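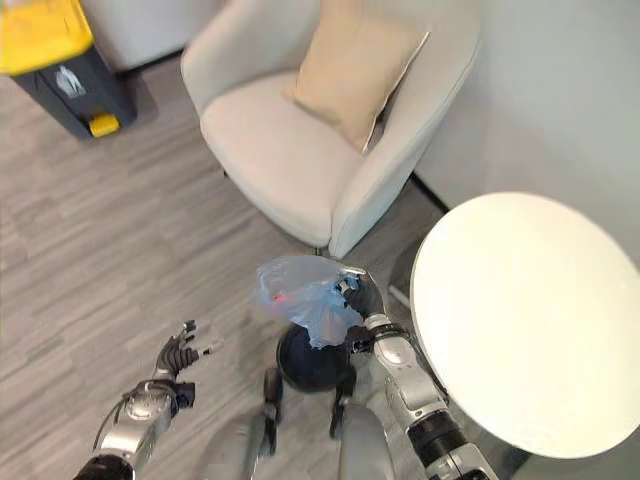
Cyprian Kalinowski wrote back that the wrist connector goes first, every time, before the finger motors and before anything in software, and could the README please say so near the top. OK. It says so now.

Home | Setup | Upkeep | Repair | Data | Contact

August 26, 2026
by the Zerelitz bench

# Wotau — two-arm unit, setup and care notes

Covers the one machine at Zerelitz. Not the Plundach unit, different hands, different cables. Recordings from the bag pickup task are in the Yen set, see Data.

## Setup

- Room first. Bin, armchair, round table. Positions drift, fine, but leave a gap wide enough for both arms.
- Power on with arms hanging, hands empty. Wait for both hands to report.
- Open and close each hand 6 times. Listen.
- Run `home_arms`, then `check_wrists`. Right side before left.
- Thin plastic bags: grip at the gathered neck, right hand. Left hand stays open and out of the way.
- Grip force 35 in the config for bags. Default is too much, the film tears. Units are whatever the vendor firmware uses, don't ask.

## Upkeep

Every 20 hours of run time:

- wipe shells and joint rings, dry cloth only
- check the small cable at the right wrist, reseat the connector
- check the left arm cable, it loops along the outside and can rub
- look at the fingertips, replace any that are lifting
- log it. Even if nothing was wrong!

Floor gets swept too. Grit ends up in the fingers somehow.

## Repair

**Right hand drops out mid-lift.** Connector. Power down, reseat, restart. If it comes back inside a day swap the cable — spares in drawer 9.

**Hand closes but bag slips.** Fingertips or the grip value. Clean first, then go up in small steps. Do not jump straight to the default.

**Left hand won't open all the way.** Recalibrate with `cal_hand left`. Twice if needed. Third time, stop and write to us.

**Arm stops short near the table.** Usually the table moved. The right arm passes close to the edge, so re-run the workspace scan after anybody shifts furniture. Seperate note on this coming in October.

## Data

Yen set, head view, one folder per run. Joint logs are in the same folder as the frames. Runs before the cable swap are tagged `old_cable`, don't mix them in with the rest if you care about wrist timing. Failed grips are kept and tagged `slip`. No audio.

Known gaps: a few runs have no left arm log, logger wasnt started. Frames are still OK to use.

## To do

- strain relief for the right wrist
- move the grip table out of the config and into its own file
- label drawer 9 properly

Contact: Wotau upkeep, Zerelitz | © 2026 Zerelitz | Back to top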